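Sorting the crockery at Bjarnason

Kolbrún Vídalín has looked after the shared kitchen at Bjarnason for 11 years, and her approach to tableware is mostly a matter of weight, rim and stacking height. We spoke in January, mid-morning, before the lunch things went out.

The first question was how she groups things. "By shape, then by use," she said. "Deep bowls go low, flat plates go at elbow height. Colour comes last. People want to start with colour and then the stack leans."

Her inventory lists 266 pieces. Steel mixing bowls are kept apart from ceramic ones, as steel marks a pale glaze and the grey lines are slow to clean off. Between painted plates she puts a sheet of felt, cut to the width of the well and not to the rim.

Hand-painted ware gets separate treatment. It is washed singly, in warm water, with a soft cloth. "The paint on some of it sits over the glaze," she said. "You can feel it with a fingernail. Those never go in the machine."

Her colleague Wolfram Buschmann disagrees on one point. He would rather store plates upright in a rack. Vídalín tried it for one winter and went back to stacks of up to 11. "The rack takes twice the shelf -- and the small plates tip."

On laying things out, she is brief. Everything comes to the table first, on a cloth, and gets sorted there. A cloth deadens the knock when a rim is put down, and a checked one gives a line to set the edges against.

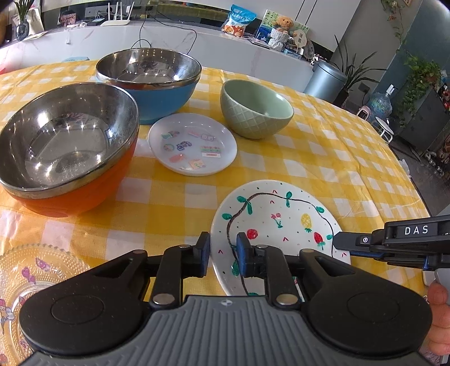
"Plates I lift by the rim, bowls from underneath," she went on. "A full bowl I don't lift at all until I know where it is going." Small dishes are the usual trouble. They fill up with oddments, and the oddments have to be housed before the dish can be washed. She keeps a shallow drawer for that and empties it once a month.

Asked about glass, she said scalloped rims should never be nested tightly, and that textured ones need a brush along the grooves.

The next job is the lower cupboard, where the shelf pins have to move down one hole to clear the tallest bowl.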